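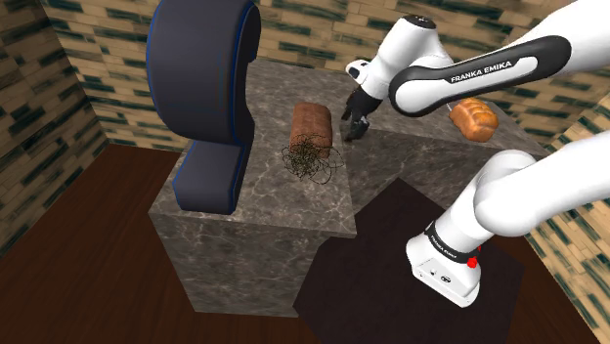
Bread handling arm and staff duties: what changes?

Our bakery in Rosley plans to introduce a robot arm for moving loaves in February. It affects 19 employees across 2 shifts. Must job descriptions be rewritten beforehand?

2 answers

Plorard
Yes, if duties change materially. At our Okutcombe site, packers became line monitors — a different role, with different training. We issued written notice and reviewed pay grades before the start date. Staff should also know who may stop the arm and who may restart it.

Meireles
Check your contracts. Ours did not need it.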